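3.2 Dressing the practice rooms

By February our student club had a simulated humanoid that could walk across a plain grey floor and pick up a mug without much fuss. We were very pleased with ourselves! Then we put it in a room with a patterned carpet and it more or less forgot how to find its own hands. So the rest of the term went on what we ended up calling the dressing-up problem, and this section is about how we went at it (the walking controller is covered in 3.1 and hasn't changed).

The idea is borrowed from plenty of people before us. You keep the shapes of things as they are and swap the surfaces for something silly, over and over, so the vision network can't lean on floors being smooth or furniture being sensible colours. We wrote a small tool for this, Gikach, which sits on top of our simulator, Midolex. It picks a room layout, picks a surface for each large object from our library of 1,000 textures, moves the lights, and hands the lot over for rendering. I wrote most of the first version in a fortnight and it shows, but it has held up.

We had a bit of a row early on over how far to go. Half of the club wanted textures you might find in a real home, only more of them. The other half (me included) wanted bark on the floor and fur on the kitchen units, and to see what happened. In the end we let Gikach draw from everything, with no rule about what goes where, and only ruled out surfaces so dark that nothing could be made out at all.

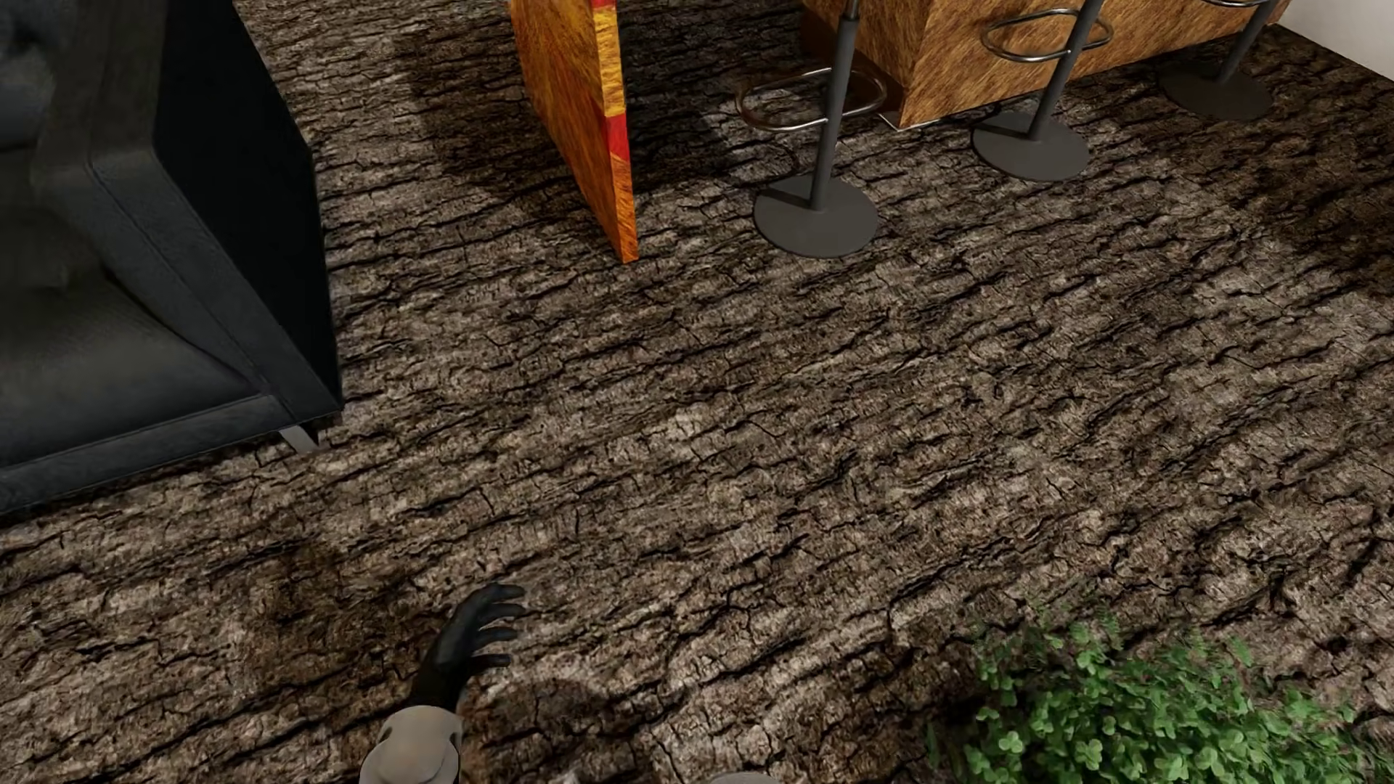
Figure 2. A room dressed by Gikach, with a bark-like floor, seen steeply from above. A black hand and pale forearm reach in at the bottom.

Each training episode lasts 30 seconds of simulated time, and the surfaces stay put for the whole of it. We did try changing them halfway through, which sounded clever at the time, but it made the recordings a misery to check by eye and we dropped it. The final set has 3,725 episodes. Anything where the robot fell over in the first 2 seconds was thrown out before we got to that number, as those were nearly always a bad starting pose and had nothing to do with the room.

Shadows gave us more bother than colours did. A big panel can throw a dark patch over a good stretch of floor, and our early network was quite happy to treat that as a hole and steer round it. We now vary the light direction as well as the surfaces, and keep the hand labels even where the background is nearly as dark as the fingers. Those labels come straight out of Midolex, so there's no drawing round thumbs by hand, thank goodness.

Rendering was done overnight on the Zultex machines in the teaching lab, which we had to give back before the morning classes.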